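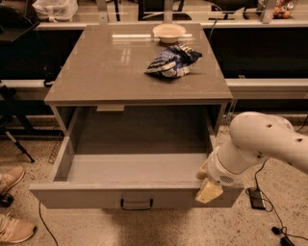
Drawer open, bowl and snack bag still on top. Gripper on the right corner of the front panel.

Monday, notebook entry, drawer chores

Good day at the bench! I'm writing this up while it's fresh, before I go home and forget which settings we changed.

The chore is the one we keep calling "clear the top" and it sounds like nothing at all. Drawer open, snack bag in, bowl in, drawer shut. My nephew could do it at three (he'd have eaten the snacks first). For the arm it's a pile of small problems stacked on one another, and I'm more excited about it than about anything we did all last fall.

Drawer first. We have been treating "open" and "close" as the same skill run backward, and I'm now sure that was a mistake. To open, you need a real hold on something. To close, a push will do, and the push can come from almost anywhere on the front if the runners are decent. The black handle is the obvious target and the old policy always wanted it, even for closing, which cost us a lot of fiddly wrist turning for no gain. The Setatar branch is allowed to use the corner of the panel. A corner isn't ideal mechanically, you get some racking if you push off-center, but the runners on this cabinet seem to forgive it. I want to try it on a cheap set before I get cocky.

Numbers for the day: 20 full runs, start to finish, same starting layout each time apart from how the bag lands. 13 clean. 4 failed on the bag, 2 on the drawer, 1 where I hit the stop myself because I didn't like the sound (probably fine, but I'd do it again). Last time we tried the full sequence we were happy with 5 clean, so this is a big jump - and with the same hardware!

The bag. I love the bag. It is the worst object in the building. It's shiny, it's never the same shape twice, and the overhead lights bounce off the wrapper and off the tabletop too, so the depth estimate gets streaky exactly where you want it good. Two of the four bag failures were a grasp on a crease that flattened out under the fingers. The other two were grasps on nothing, a few millimeters above the thing. Things to try:

- turn off one row of lights and rerun the same 20
- a matte sheet over the tabletop, as a check only, we can't ask people to cover their furniture
- the Pavliuk depth filter, which I keep meaning to install
- let it pinch lower and slower, and stop punishing contact with the table so hard

The bowl is easy by comparison. The flared rim gives the fingers something to go under and it has not dropped one today. Order matters, though. With the bag sitting in front, a straight reach for the bowl brushes the wrapper, so bag first, always. I had to put that in by hand. I'd love for it to work this out, and the Herance people claim their planner does, so I'll ask for a copy.

Training set is at 1,731 episodes now, of which 600 are drawer only. I think we're top-heavy on drawers. Next batch should be soft packaging: bread bags, chip bags, a bag of rice, whatever the kitchen has left over.

So can it do chores yet? This one, on this cabinet, with one of us standing by, more often than not. It's slow, 123 seconds for the best clean run, and I can do it in five without looking. But I remember when shutting a drawer was a demo all by itself, and today I caught myself getting bored of the drawer part! I'd happily let it tidy my own desk if I could leave it running over lunch. The Grornen shop floor wants parts bins sorted into drawers and that seems closer to me than a kitchen does, with stiff parts and known bins.

To do before next session: rerun with lights changed, log the push force at the corner versus the middle, check the gripper pads for wear, back up today's runs to the shared drive.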